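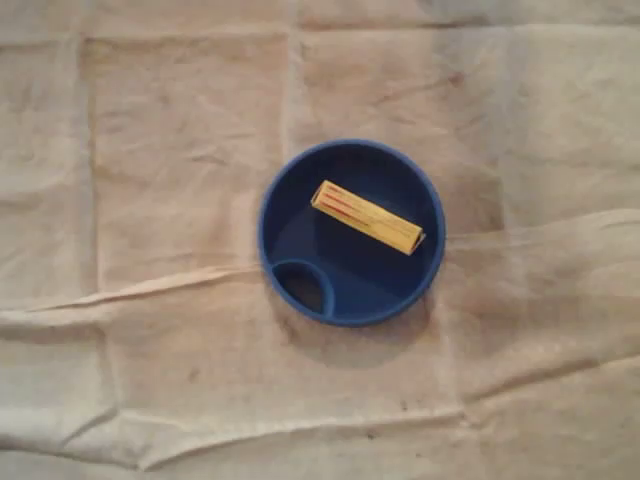 Small parts go missing on flat surfaces. A workbench at Emlow was fitted last year with a smooth laminate top, and losses of short fixings and spacers rose to 133 in the first quarter. The usual remedy is a set of purpose-made trays, such as the Mugo range, at a cost most home benches cannot justify. A shallow round of blue plastic with a raised rim does the same work. A yellow block laid on its floor stays visible from any side of the bench, and the contrast does more for retrieval than a label would. Rim height is secondary, provided it exceeds the radius of whatever might roll.

The cloth underneath matters as well. A wrinkled beige sheet is poor for writing on but good at stopping a cylinder, and smudges on it do no harm. I would wash it seldom and never iron it.

My objection is to the side pocket. Dividers near the rim collect dust and hide dark items in shadow. If a piece has one, leave it unused and keep the main floor for a single item at a time.

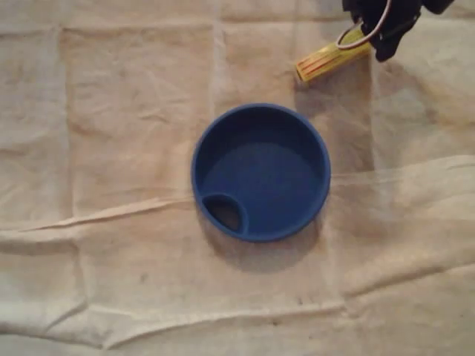

Against the larger tray

Vundusau sells a tray with 573 square centimetres of floor. It fills up within a week and is then treated as storage. A small round cannot be misused in that way.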